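Display Technologies, Unit 6: Electrophoretic Screens (Electronic Paper)
Lecture notes, R. Fabbri

Read these before the session if you can. If you can't, read them during the session and look thoughtful.

1. Where we left off

Last time we dealt with screens that make light. An LCD filters light from a lamp behind it, and an OLED pixel glows by itself. Both burn power for as long as you want to see anything. Electronic paper does neither of these. It sits there and reflects whatever light the room provides, as a newspaper does, and it is about as exciting to watch.

2. The capsule

The classic design is a thin layer of tiny capsules, each filled with clear oil. Floating in the oil are white particles and black particles carrying opposite charges. Put a voltage across the layer and one color moves to the front while the other goes to the back. Reverse the voltage and they trade places. A gray is made by stopping partway, a sentence that took me four seconds to write and has kept a good many engineers employed for decades.

Take away the voltage and the particles stay where they are. The word for this is bistable. It will be on the test, spelled correctly.

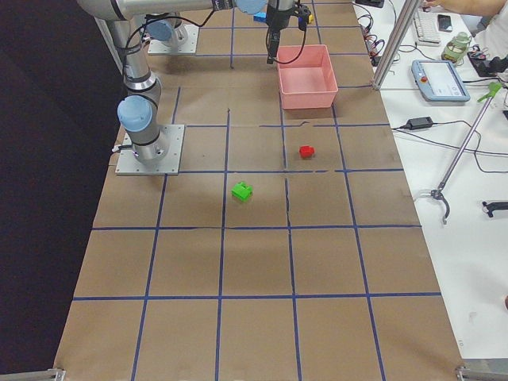 Page 3

3. Why it is slow

Particles have to be dragged through oil, and oil objects. A full update on the panel we use in the lab, the Dusberg, takes about 600 milliseconds. For a novel this is fine. For a mouse pointer it is a form of punishment.

Temperature matters too. Cold oil is thicker, so the same pulse moves the particles a shorter distance. Controllers deal with this by storing a separate set of drive pulses (the "waveform table") for each temperature band. If your display looks muddy after a winter walk across campus, check that the sensor is being read before you rewrite your code. Every year someone rewrites their code.

4. Ghosting

A faint copy of the old page often hangs around under the new one. The particles didn't all finish the trip, and where each one ends up depends partly on where it started. The usual cure is to flash the whole screen black and white before drawing the new image. Readers hate the flash. They also hate the ghost. Most products flash once every several pages and hope for the best.

Partial updates skip the flash and redraw only the area that changed. They are quicker and they leave more residue. The Oltov driver board lets you set how many partial updates are allowed before a full one is forced. Its default is 90, chosen by an optimist. 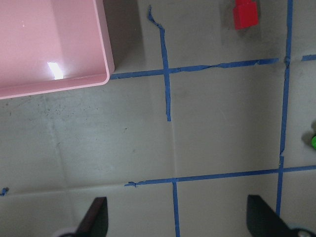

There is one more trap with partial updates, and it concerns charge. Over time the positive and negative pulses on any pixel should cancel out. If they don't, the leftover charge builds up and can damage the panel for good. Evaristo Mancuso lost a panel this way in June by driving one corner clock over and over with a homemade waveform. He has kindly let me use it as a teaching aid, and it will be passed around. The clock reads ten past four and always will.

5. Color

Two routes. The first puts a color filter over a black-and-white panel. It's simple and fairly quick, but the filter eats light, so whites come out the shade of an old dishcloth. The second uses several kinds of colored particles in the same cell, sorted out by long and complicated pulses. The colors are richer and you may have time to make coffee while they arrive.

6. For the lab

Bring your own notes on the waveform table. You will drive the panel with the Tedesco file first, then with the Flaveo one, and compare the ghosting by eye after the same run of partial updates. Write down the room temperature at the start. Leave the charge-balance setting on. See section 4, and see Mancuso.

Panels are rated for many page turns but the ribbon connectors are not rated for you. Lift the latch, slide the ribbon in, close the latch. If it needs force, it's upside down.

Problem for next time: a shelf label changes its price 3 times a day and a wall clock redraws every minute. Work out how many updates each one makes in a week, then explain which is the better use of this technology and why the other one gets sold anyway.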